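Simulation bug let robot arm pass safety check with wrong table height

Robot maker Isska has pulled a control update for its single-arm kitchen unit after the software passed every test in simulation and then drove an arm into a countertop at a customer's site in July.

No one was hurt. The arm's gripper was bent and the counter was cracked, according to a notice the company sent to customers. The unit stopped itself after 3 seconds of pushing against the surface, much longer than its safety settings should allow.

The fault was traced to the rendered tabletop setups Isska uses to test new code before it goes out. In those setups the arm works over a white table set with ordinary kitchen items, and the software is scored on whether it can reach and move without hitting anything.

An update to the simulator changed the way contact with the table was recorded. Light touches were still logged, but a hard push straight down was dropped from the record. The arm could press into the table in a test run and the run would still be marked as clean.

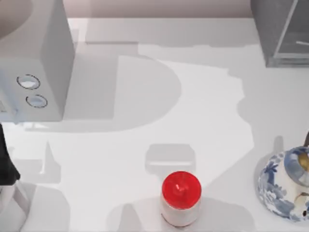
Engineers went back through 244 runs made with the new simulator version. In 111 of them the arm had pressed down on the table with more force than the limit. None had been flagged.

"The test said it was fine, so we shipped it," said Uriel Yáñez, who heads testing at Isska. "We had a person watching a sample of the runs, but from overhead you can't tell if a finger is just above the table or pushing into it."

Yáñez said the overhead view had been used for review because it loads quickly and shows most of the work area. Reviewers will now also get a side view and a force reading for each run.

The customer, a test kitchen in Alarcón, had installed the update that morning. Staff there hit the stop button after hearing a crack, but the arm had already shut down. The kitchen has gone back to the older software and is using the unit at reduced speed.

Isska said 30 units had received the update. All have been returned to the earlier version remotely, and owners have been asked to check the gripper for damage before running it again. The company will pay for repairs.

A corrected update is being tested at the company's Ustska site. Isska did not give a release date.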